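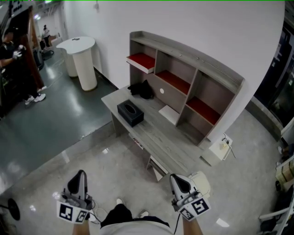 July, after dinner, feet up at last

So I have been fighting with desks all day (well, one desk, but it put up enough of a fight for several) and I want to get it written down before I fall asleep on top of this notebook. The gray one with the shelves on the back is staying. I went back and forth on it all spring! It's too tall for what it is, and the red shelves are a bit much first thing in the morning, but I've gotten fond of the red. The drawer with the red lining got me in the end. I do love a drawer with a surprise color in it.

The Endton catalog came in the mail and I went through it with a pen at breakfast. They want 1,000 dollars for a plain desk with no shelves at all. A thousand! The Oprea one was 200 and looked like it, poor thing, and by the time you add a shelf unit and delivery you're most of the way to something decent anyway. So I've told myself no new furniture until winter, and I wrote it on the back of the catalog so I can't pretend I didn't.

What the desk needs is less stuff landing on it. The tissue box can live there, fine, it's black and minds its own business. Anything made of cloth that gets dumped against the back panel has to find a hook somewhere. And slips of paper! I write myself a note, I put it at the bottom of the shelves, and I don't look at it again for a month. I found one from May today that said "call Arnon re: keys" and I have no idea which keys. I called them anyway. They had no idea either, but the woman on the phone was very nice about it and now I have their new hours.

Then there's the low shelf underneath, where flat things go to be forgotten. I'm giving it until the end of July. And the cardboard box of odds and ends over by the window side, which I keep promising to sort and keep adding to instead. I started on it around four, found a tape measure I'd already replaced twice, got so pleased with myself that I went for a coffee and never came back to it.

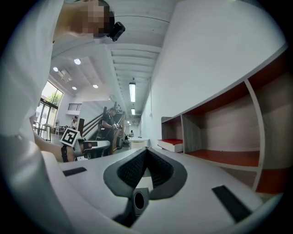
I took my coffee over by the big windows, on one of the tall chairs, which I hardly ever do. The trees are so green right now! I sat there for ages doing sums on a napkin. The Statum quote for repainting the hall walls came to 2,000, and I'm still a little stunned, although I suppose the stairs make it awkward, all that white wall going up at a slant. I could do the lower part myself. I could also fall off a ladder. The napkin says wait and ask again in the fall, and I'm inclined to listen to the napkin.

Came home with a sore back and 60 dollars' worth of hooks and drawer dividers, so yes, I broke the no-buying rule in one afternoon, but hooks aren't furniture. I'll put two up tomorrow before lunch if I can find the little drill bits. I have a horrible feeling they're in the box.

3 comments
Share
11 likes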